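4. Shared tables and what gets left on them

4.1 Why the table

Most work on domestic seating treats the table as a height. It is the number from which the seat is measured down and the lamp is measured up, and once it has been recorded the authors move on to chairs, about which a great deal has been written. We did the same in our first round at Trallwood, and came home with excellent data on chairs. The households, meanwhile, had talked to us at length about their tables, and we had written most of it in the margins.

The present section is an attempt to use the margins. It draws on the Tredcombe and Blackburn visits, in which the eating area was recorded as it stood when we came through the door, with a request (sent in advance, and widely disregarded) that residents should leave things as they were. Several had plainly cleaned. One had ironed a runner. We kept those visits in the set, on the grounds that tidying for company is also a use of a table.

4.2 Material

The full inventory lists 3327 items resting on a horizontal surface in an eating area. Of these, 1668 had some connection with eating or drinking, counting plates, cups, bottles, food, and the small dish of rubber bands that one coder classed as a condiment and would not be moved on. The remainder had arrived by other routes. Keys, mail, chargers, wipes, half a jigsaw, and the instructions for an appliance no longer in the home all appear under "other," a category we had expected to be small.

Items were assigned by 2 coders working apart. Disagreements were settled by discussion, and where discussion ran past lunch, by the rule that an object belongs to the activity it would interrupt if removed. A water bottle beside a plate is part of the meal. The same bottle on a windowsill behind the curtain is storage, or forgetting, and we did not try to separate the two.

4.3 Benches against chairs

We had assumed that the fixed or heavy bench would be the loser in any comparison. It can't be pulled up to the table, it makes the person in the middle a prisoner of the people at the ends, and it is hard to sweep under. Residents agreed with all of this and preferred it anyway. The word that came up in interviews was "settled." A chair, one Blackburn resident told us, is somewhere you sit until you get up, and we have been unable to improve on the definition.

The tall back matters more than the seat. Where the backrest rose well above the table, residents described the eating area as a place of its own, even in homes where it shared a floor with the stove, the door, and the ironing. Where there was no back, the same residents called it "the end of the kitchen." A curved bench strengthened the effect and brought its own complaint, namely that a curved bench can be matched by very few tables, and that the people who own one find this out after delivery.

Trolstead, the demonstration home fitted out for the project, was furnished with this complaint in mind. We looked for a table whose edge would sit comfortably inside a curve without pretending to follow it. The answer, after a June spent in showrooms that we do not propose to describe, was a top with a wavering outline. Nothing lines up with it, so nothing looks out of line.

4.4 Edges, slots, and the reach problem

A straight-edged table tells people where to sit. Each side is a place, the corners are not, and visitors obey without being asked. A wavy edge gives weaker orders. At Trolstead, people sat down wherever the bench let them in and then adjusted, usually by moving a plate a little and themselves not at all.

Slots cut into the top drew more comment than any other feature. We had thought of them as a plain convenience for lifting. Residents of the other homes, when they visited, wanted to know what fell through them. They proposed crumbs, a teaspoon, and a tax letter. We recorded no teaspoon in the course of the study, although we concede that a teaspoon on the floor tends to be coded as floor.

The reach problem is simply that the middle of a table belongs to whoever has the longest arms. On large rectangular tops the center filled with objects that had no owner and that no one could easily remove: candles, a bowl of keys, a pepper mill of heroic size. On tops small enough to be reached across, the center stayed in use for food, and the ownerless things moved to the rim, where they sat with part of themselves over the edge. Our coders came to call this overhang, and it has a subcode, which is more than can be said for the chairs.

4.5 The light meal

Most of what we call meals were not dinners. They were small plates, eaten between other things, for which the table was never formally laid. The light meal shows the habits of a table better than the dinner does, as a dinner clears the surface first and destroys the evidence. A small plate goes down among whatever is there. Figure 2 shows the Trolstead table and its curved bench with one such arrangement.
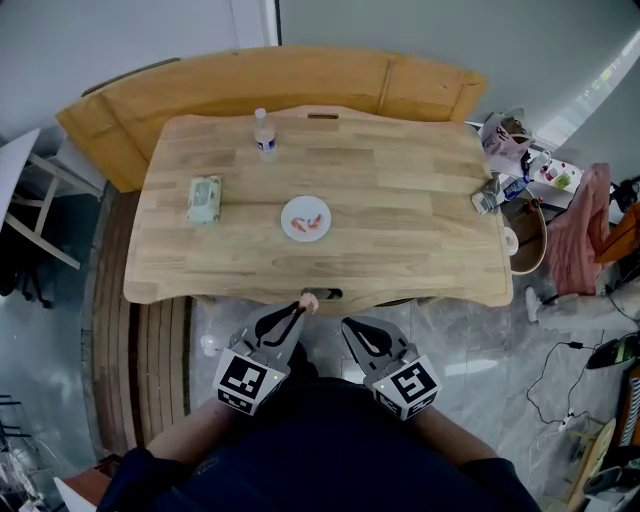 Figure 2. The Trolstead table. A small plate with two shrimp-shaped pieces is in the middle of the top, a water bottle stands toward the far side, and a pale green packet lies to the left. The bench back curves behind, and one of the two handle slots is near the far edge.

Does a household with a bench leave more on its table than a household with chairs?

It leaves more, though the reason seems to be the lack of anywhere else. A chair with no one in it collects a bag, a sweater, and the newspaper, and the table is spared. People are slower to put things on a bench, which they think of as one long seat that somebody may want. In the 19 homes with a bench on at least one side, bags tended to go to the floor and small things to the tabletop. Residents who had changed from chairs to a bench reported the shift themselves, with some surprise, and two of them had since bought a chair to put things on.

4.6 Limits

The inventory records objects at one moment and has nothing to say about how long they had been there. A packet of wipes put down a minute before our arrival and one resident since spring receive the same line in the table. We considered asking, and in the first few homes did ask, but the answers were so uniformly "just now" that we dropped the question.

The coding rule in 4.2 favors food. Anything near a plate is drawn into the meal, including items whose owners would be puzzled to find them there. We reran the assignment with the stricter rule that only things meant to be eaten, drunk, or eaten from should count, and the order of the table types did not change. The rubber bands did.

Lastly, Trolstead is a demonstration home and was furnished by the people studying it. Its table was chosen to suit our argument about edges, and it would have been awkward if it had failed to. For this reason its items are reported separately in the appendix and are left out of the comparison of benches and chairs, where the bench homes are ordinary ones with ordinary rectangles in them, and at least one wobble apiece.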